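About Skivach

Skivach is an independent test bench for robot grippers, arms, wrist cameras and controllers. We take equipment that is on the market or close to it, mount it on the same benches, run it through the same jobs and write down what happened. Companies use our reports when they are deciding what to buy. Manufacturers use them when they want an outside opinion before a product ships.

We don't sell hardware, and we don't take a commission from anyone who does.

How we started

Bradley Garside started Skivach after a long stretch as an integrator, fitting out packing lines and commercial kitchens. A customer had asked him which of two grippers would be better for handling folded linen. Both data sheets gave payload, stroke and grip force, and neither figure had much to do with picking up a serviette by its hem. He borrowed one of each, bolted them to an old arm in his garage and spent February finding out. The customer paid for the report. A second customer asked for a copy.

The business was registered later that year and moved out of the garage into a unit on Hartley Road when the second arm arrived. We moved again, to the Plumbridge site, on Friday, October 11, 2019, and have been there ever since. The Plumbridge unit has a proper concrete slab, three-phase power and a roller door wide enough for a pallet. It also has windows on the western side, and we put blinds on them in the first week after the afternoon sun spoiled a run of camera trials.

What we test

Most of our work falls into four groups.

Grippers and fingertips. Parallel jaws, adaptive fingers, suction and soft grippers, along with the pads and tips that go on them. Fingertips take up more of our time than anything else on the list. A change of tip shape or surface can alter a result more than a change of gripper, and tips are cheap, so we encourage customers to try several before they replace the whole tool.

Arms. We look at repeatability at low speed, behaviour near the edge of reach, how an arm responds to a light touch, and how two arms share one table. Payload figures are checked but are seldom the reason a customer picks one arm over another.

Cameras. Wrist-mounted and overhead, colour and depth. We are mainly interested in what the camera still shows once the fingers are close to the object, as that is where many of them stop being useful.

Controllers. This covers the manufacturer's own controller, third-party controllers, and hand-operated rigs where a person drives the arms directly. We record latency, dropped commands, recovery after a protective stop and how long it takes a new operator to become competent.

How a comparison works

A customer sends us a job description and, where possible, the real objects. If the objects can't be sent, we buy the nearest thing locally and agree on it in writing before we start.

Each candidate is mounted, calibrated to the maker's instructions and left alone apart from that. We don't tune one product harder than another. If the maker wants to send a technician to set it up, they may, and the report will say so.

A standard comparison is 30 trials per object for each candidate. The objects are put back by hand between trials, within a marked tolerance, so the robot never meets exactly the same layout twice. Every trial is filmed from the wrist and from overhead, and an operator scores it from the footage the following day. A second operator scores the same footage without seeing the first set of marks. Where they disagree, the trial is listed separately in the report with both scores.

We keep all footage for 5 years. Customers can ask for their own at any time.

The household bench

The bench we are best known for has nothing industrial on it. It is a plain table used for tableware, cloth and small kitchen goods, and it came out of a job for Pludness, a catering supply firm that wanted to know whether table setting could be automated for large functions. The trial itself ended with a recommendation not to go ahead at that time. Pludness took the advice, and we kept the bench.

Cloth and crockery make a hard pairing for one gripper. A napkin lies nearly flat against the table, so the tips have to get down to the surface and close on something very thin without scraping. A plate is rigid, has a rim to catch, and may be glossy enough to slide out of a pinch. Tips that are fine and tapered generally suit the first job. For the second we usually want more contact area. Much of our work on this bench consists of finding out how much of one a customer has to give up to get the other.

Colour matters as well, mostly to the cameras. Pale goods on a pale table can be difficult to separate from the background, and dark fingers near a dark border can hide the exact line the operator is trying to follow. We use patterned and plain items in every set for that reason.

Where the bench is run with two arms, we also look at how much each one gets in the other's way. A bulky finger that works perfectly well on its own can block the wrist view of the other arm, or leave too little room to reach past a plate.

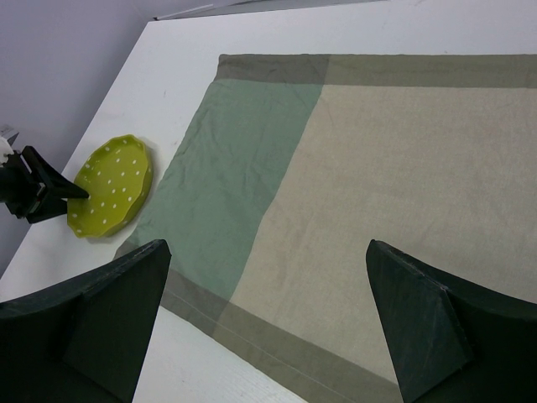 Wrist camera view on the household bench: green fingers over the colour-block napkin, with the second arm's black gripper at the plate.

Our results so far

We have 1,940 scored trials from the household bench in the archive. Summaries by object type are available to any customer who commissions a comparison. We don't publish a league table and have turned down requests to produce one. A gripper that did poorly with a tablecloth may be the correct choice for mugs, and a ranking would hide that.

Reports are written in ordinary English. Each one gives the result, the conditions, the failures and a list of anything we changed along the way. Failures get their own section with stills from the footage. Makers sometimes object to that section. They are given ten working days to respond and their response is printed in full, but we don't remove failures from a report.

The people

We are a small team of operators, one mechanical technician and one software developer, with Bradley managing the test program. Operators come from a range of trades. Before anyone scores a trial that goes into a report, they spend two weeks running the benches and scoring old footage against the archived marks.

The mechanical technician makes our adaptor plates and most of our trial fingertips on site. If you need a tip made to your own drawing, we can normally have it on an arm within the week, depending on material.

Visiting

Customers are welcome to watch their own trials, and many do for the first day. We ask visitors to stay behind the yellow line while the arms are powered, and to wear closed shoes. There is parking for 2 vehicles beside the roller door and more on the street. Competing products are covered or put away before a visit, so please give us notice if you are coming.

We also take school and TAFE groups outside of busy periods. A group visit includes time on one of the hand-operated rigs, and students may bring an object of their own to try, provided it isn't alive, full of liquid or valuable.

Working with us

The first conversation is free. Tell us what you want picked up, moved, folded or put down, what you are already considering, and when you need to decide. If we think the answer is already obvious, we'll tell you and won't quote for a comparison. If the job calls for equipment we don't have, we will ask the maker for a loan unit or arrange a short hire, and the hire is charged at cost.

Turnaround on a standard comparison depends on how many candidates there are and how quickly the hardware reaches us. Freight is usually the slow part. Send goods to the Plumbridge unit, marked with your job number, and include the cables.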